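Two finger sets on the hand-held grippers, compared

23 May 2020

Filed under: Grippers, Bench Notes

I have been running a pair of hand-held grippers since March, and the question that keeps coming up in my mail is which fingers to put on them. I had been using whatever was printed when I built the first unit. Over the last two weeks I finally did a proper comparison between two sets: the rigid ones cut from the Plaltance pattern, and a softer set from Ekell with a thin compliant pad on the inside face. Same grippers, same linkage, same springs, same trigger travel.

The short version is that I am keeping the rigid fingers for box work and I am not especially happy about it.

Setup

The grippers are used as a left and right pair. Each one has a camera looking out along the fingers, and a plate on top with a dot pattern so the overhead view can recover position. The controller is a Seneviratne board, the older revision with the screw terminals. It reads trigger position on both sides and timestamps it against the cameras. I log the trigger at 300 Hz, far more than the cameras need, but the filter behaves better with the extra samples and storage is cheap.

Finger mounting is by two screws. I torque them by hand and then put a witness mark across the head, after losing most of an evening to a finger that had rotated a couple of degrees and shifted every grasp to one side.

The test object for this round is a translucent storage box with a flat lid. I chose it because it is awkward. The walls are slick, the corners are hard, and anything with a tinted see-through wall is a nuisance for depth. If a finger set can do this box it can do most of what I have on the shelf.

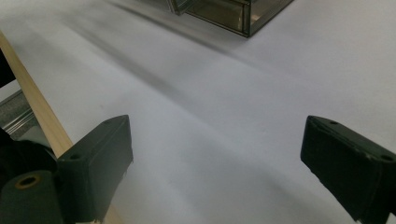 Gripper camera view, fingers open, box at the top.

The dark green fingers are the rigid set. They have scuffs along the top rim on the right one, and the left has a rough section low on the inner edge. I left both as they were. A fresh pair would have given a cleaner result, but I don't change fingers every session and I doubt anyone else does.

What I like about this view is how much of the surface you keep between the fingers. With the jaws fully open there is a wide gap in the middle of the image and the box can be tracked through it for the whole approach. The Ekell fingers are thicker at the base because of the pad carrier, and they eat into that gap on both sides. On the wide lens it is tolerable. On the narrower lens I tried first, the box disappeared behind the fingers well before contact, and the pose estimate fell back on the last good value.

I also tried moving the camera up by one mounting hole to compensate. It recovers the view but puts the fingertips so low in the image that you lose the contact point. I moved it back.

Numbers

I ran 241 attempts with the rigid set and 205 with the Ekell set. The counts are uneven because one of the Ekell pads started to peel and I stopped there. Each attempt was the same task: close on the box from both sides, lift it clear, turn it a quarter turn, set it down. An attempt was scored as a failure if the box slipped, if the lid shifted, or if either tracking plate dropped out for longer than half a second.

Slips were less common with the soft pads, as expected. The pad takes up small errors in angle, and I could come in a little crooked and still get a usable hold. With the rigid fingers a crooked approach means you are holding the box by one edge of the finger, and the first bit of rotation finds that out.

Tracking dropouts went the other way. The soft fingers let the box rock under load, and I kept rolling my wrists to correct for it. That tips the plates away from the overhead camera. The rigid fingers need a better approach but the wrists stay flatter afterward.

Lid shift was about even. Both sets can squeeze the walls in enough to move the lid if you pull the trigger too far. The Ekell set hides this from your hand, and I noticed it more in playback than while doing it. I would like a force reading on the trigger side and will probably add one with the next board.

The other number worth giving is close time. From full open to contact on a box this size, the rigid set averaged 121 ms less per grasp. Most of that is geometry, as the pads need extra travel to compress before the hold is firm. For a person doing the task by hand it makes no difference. It matters when the log is replayed on an arm, where the gripper command has to lead the motion by a fixed amount, and the compression phase makes that lead harder to set.

Overhead camera

I spent more time on the overhead view than on the fingers. It has to see both plates at all times, plus the whole working surface, and it can't be so high that the dots blur together.

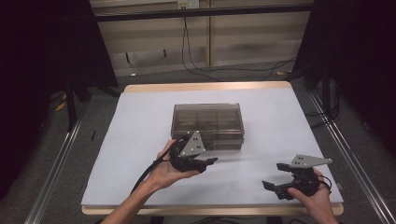

Posted by the author in Bench Notes | 23 May 2020

The table has a large white sheet over most of the top. I had bare wood before, and the grain was giving the dot detector false candidates at certain angles. White costs you some shadow trouble, mostly soft gray areas next to the box, but the detector ignores those once the threshold is set. I set it per session. An automatic threshold worked well until a sleeve came into view.

Cable routing is still poor. The left cable comes back over my wrist and down, and it has enough weight that I can feel it on a long reach. The right one has a short coil at the back that behaves better. I want to move both to a lighter cable with the coil on each side and a strain relief near the elbow. Grotthorpe sells a thin one with a braided jacket that bends tighter than what I am using now, though I have not checked whether it holds up to being flexed all day.

The plates are different shapes. I made the left one triangular and gave the other an angular outline so that I could tell them apart by eye in a thumbnail. The software goes by the dot layout and does not care. If I were making them again I would use the same outline for both and put a colored edge on one, which would save keeping two cutting files.

Latency between the overhead camera and the gripper cameras was the last thing I looked at. Using a blinking LED visible to all three, I found the overhead stream running consistently behind. The offset is stable within a session and changes after a power cycle, so it goes in the log header now. Older logs don't have it. I will go back and estimate it for the ones I care about by lining up trigger closure with visible finger motion.

Where this leaves me

Rigid fingers stay on for boxes and anything else with flat parallel sides. The soft set goes on for mugs, bottles and the other round items, where I have not run a full comparison but the difference is large enough to feel. I am going to try gluing a thin rubber sheet directly to the rigid fingers, without the carrier. That should give some of the grip without taking up the view or adding much travel. The mounting holes stay clear, so it can be undone.

Ekell does sell replacement pads. Mine peeled from the outer corner, on the side that meets the box first, and I suspect rounding that corner before fitting would help. The new pair gets a light pass with sandpaper and I will run it out to the same count as the rigid set.

Finger drawings and the log format are unchanged from the earlier post. The only new field is the camera offset.

Related posts

Trigger linkage, second revision
Seneviratne board: wiring and the grounding problem
Printing dot plates that stay flat
Log format notes
Choosing a lens for the gripper camera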